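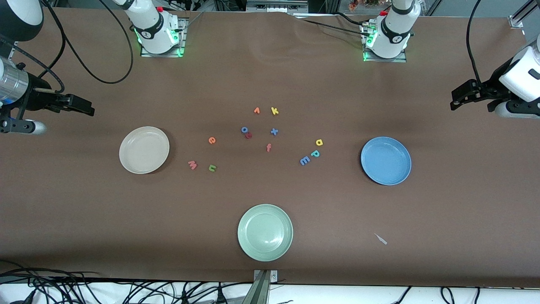
Glasur unter Spannung: Warum Steinzeugteller nach Monaten reißen

Arūnas Venckus prüft seit 14 Jahren keramische Massen und Glasuren, zunächst in der Qualitätssicherung bei Szűcs, heute als Leiter des Brennlabors bei Grasbridge. Im Gespräch geht es um Haarrisse, ein Schadensbild, das in Reklamationen regelmäßig falsch eingeordnet wird.

»Der Begriff Haarriss wird für zwei verschiedene Vorgänge benutzt«, sagt Venckus. Der erste entstehe unmittelbar beim Abkühlen, wenn die Glasur stärker schrumpft als der Scherben und dabei unter Zug gerät. Der zweite trete verzögert auf. Ursache sei meist die Feuchtedehnung: Ein nicht dicht gebrannter Scherben nimmt über Monate Wasser auf und vergrößert sein Volumen geringfügig. Die Glasur folgt dieser Bewegung nicht. »Wenn die Druckspannung aufgebraucht ist, reißt sie. Das kann im Regal passieren, ohne dass jemand den Teller benutzt hat.«

Im Labor wird deshalb zuerst die Wasseraufnahme bestimmt. Die Proben werden getrocknet, gewogen, gekocht, abgetupft und erneut gewogen. Als internen Grenzwert für Steinzeug setzt Venckus 2 Prozent an. Bei der Serie Cisska, die im April auffällig wurde, lagen mehrere Stücke darüber. Von 2.094 ausgelieferten Tellern kamen 108 mit Rissbildern zurück. Die Glasurrezeptur war unverändert, der Brand nominell auch.

»Nominell heißt: Der Regler hat die richtige Temperatur angezeigt«, erklärt er. Die mitgebrannten Kegel standen in den unteren Lagen jedoch deutlich steiler als oben. Ein Thermoelement misst an einem Punkt, der Kegel reagiert auf Temperatur und Zeit. Die Haltezeit war nach einem Umbau des Besatzes verkürzt worden, die dichter gestellten Platten bekamen zu wenig Wärmearbeit. Die Zuordnung gelang über die Bodenstempel, auf denen die Besatzlage vermerkt ist.

Haf Edwards, bei Rostetti für die Rohstofffreigabe zuständig, hatte die Rückstellmuster der Masse parallel untersucht. Sie fand keine Abweichung im Feldspatgehalt, wohl aber eine etwas gröbere Quarzfraktion. »Für sich genommen ist das unkritisch«, sagt Edwards. »In Verbindung mit einem zu schwachen Brand verschiebt es die Reserve in die falsche Richtung.« Die Sieblinie wird seither mit jeder Charge mitgeliefert.

Auf die Frage nach der Korrektur antwortet Venckus knapp. Eine Anpassung der Glasur hätte das Symptom verdeckt. Man habe die Haltezeit wiederhergestellt, die unteren Lagen lockerer besetzt und Kegel in jede zweite Lage gestellt. Erst danach sei die Glasur im Autoklaventest erneut geprüft worden. Der Test beschleunigt die Feuchtedehnung unter Dampfdruck, anschließend werden die Stücke mit Farblösung eingestrichen.

Wie belastbar ist das Ergebnis? »Der Autoklav ersetzt keine Lagerzeit. Er sortiert die schlechten Stücke aus, über die guten sagt er weniger.« Deshalb bleiben aus jedem Brand Rückstellteller im Haus, ein Teil davon unglasiert.

Eine Empfehlung für kleinere Werkstätten möchte er nur eingeschränkt geben. Wer keinen Autoklaven hat, könne die Wasseraufnahme mit Waage und Kochtopf messen. Die Waage müsse allerdings auf ein Hundertstel Gramm auflösen, und die Scherben sollten aus demselben Brand stammen wie die Ware. Offene Fragen sieht er bei matten Glasuren, deren Kristallanteil vom Abkühlverlauf abhängt. Dazu laufen bei Grasbridge derzeit Dilatometermessungen.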